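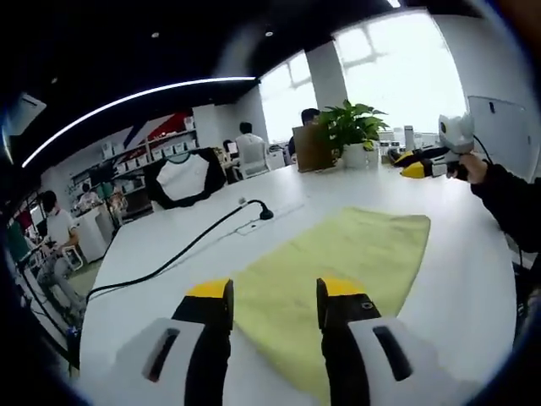
# Chapter 6: The Cloth Problem

Somewhere in the first week of any robotics course, a student asks when the robot gets to fold laundry. The student usually means this as a joke. By the end of this chapter you will have spent more time thinking about one flat piece of yellow fabric than most people spend thinking about their careers, and you will know why the question gets a sigh from the back of the room.

Chapters 4 and 5 dealt with blocks. Blocks are polite. Put a block down, leave for lunch, and it is still the same block with the same six faces. You could write its position on an index card. Cloth has no such manners. Pull one corner and the rest makes its own arrangements, and a full account of where all of it went would fill the card, the desk, and most of the semester.

## 6.1 Where we are going

The project that runs through this chapter comes from the student club at Osside, where Wian Mofokeng has been the faculty adviser long enough to stop apologizing for the budget. The club took on the fabric event at the Orkutgate student competition, which has a rule sheet one page long and a scoring sheet considerably longer. The task, in full:

> Starting from a cloth laid flat on a table, fold it in half, then in half again. No corner may miss its partner by more than 10 millimeters.

A child can do this. Several children of team members did, on request, and were insufferable afterward.

The club's plan was to teach by demonstration. A person holds a gripper in each hand and does the folding with those, at the speed and with the clumsiness that two fingers per hand allow. Each attempt is recorded, and the recordings train the policy. The first proposal called for 100 demonstrations. The second called for 200, and was written the morning after the first had been tried. The final count was 1,083, a number that appears on the team's poster in very large type.

## 6.2 What the hands know

Try this before reading further. Lay a dish towel on a table and fold it using only your thumb and index finger on each side. Keep the other fingers tucked in. Do it five times.

You probably did at least one of the following:

- slid a fingertip under the edge to get it started
- pinched up a small wrinkle in the middle, then worked outward
- dragged the whole towel toward you so that a corner hung over the side of the table
- cheated with your palm

Every one of these is a strategy, and you chose it without a meeting. The trouble for our purposes is that you may have chosen a different one each time. A learner given five demonstrations of five methods will happily produce a sixth, made of the average of the others, in which the gripper closes on air slightly to the left of everything.

The Osside students found this out by arguing. Half the club were edge-sliders and half were wrinkle-pinchers, and the early recordings contain both, filed together in a folder called "good." Mofokeng's note in the shared log reads, in its entirety, "Pick one." They picked the edge. The pinchers have not let it go.

## 6.3 Terms you will need

**Deformable object.** Anything whose shape changes when handled. Cloth, rope, dough, the sandwich at the bottom of a backpack.

**State.** The numbers needed to say how things are right now. For a rigid block, six will do. For cloth, we will settle for a useful lie, and Section 6.5 is about choosing one.

**Demonstration.** One complete recorded attempt, from flat cloth to finished fold. A recording abandoned halfway while someone answers the phone is a different thing and should be labeled as such.

**Recovery.** What the demonstrator does after a corner slips. Beginners delete these recordings out of embarrassment. Keep them. We will need them badly in Section 6.7.

## Before the next section

1. Write folding instructions for a partner who may do only what the page says. Swap, follow, and try to stay friends.
2. Choose one grasp from the list in 6.2 and defend it in a paragraph. "It felt natural" is not a defense.
3. Repeat the towel exercise with a sheet of paper. Note which of your habits stopped working, and at which fold.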